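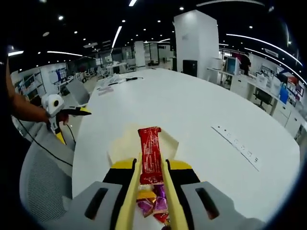

Kerubo Temba

So I'm putting together a new tabletop campaign and I need 2 more players! We're running Rotich, a homebrew setting I've been tinkering with forever (sky pirates, haunted lighthouses, way too many maps), and the party is short a healer and somebody sneaky. Beatrice is already in as our bard and Salim is playing a very grumpy dwarf.

First session is 2025-03-19 at 7, my place, then every other week. Beginners are totally fine, I'll lend you dice and help you roll up a character. I like more talking than fighting, fair warning. Email me with a character idea, even a half-baked one!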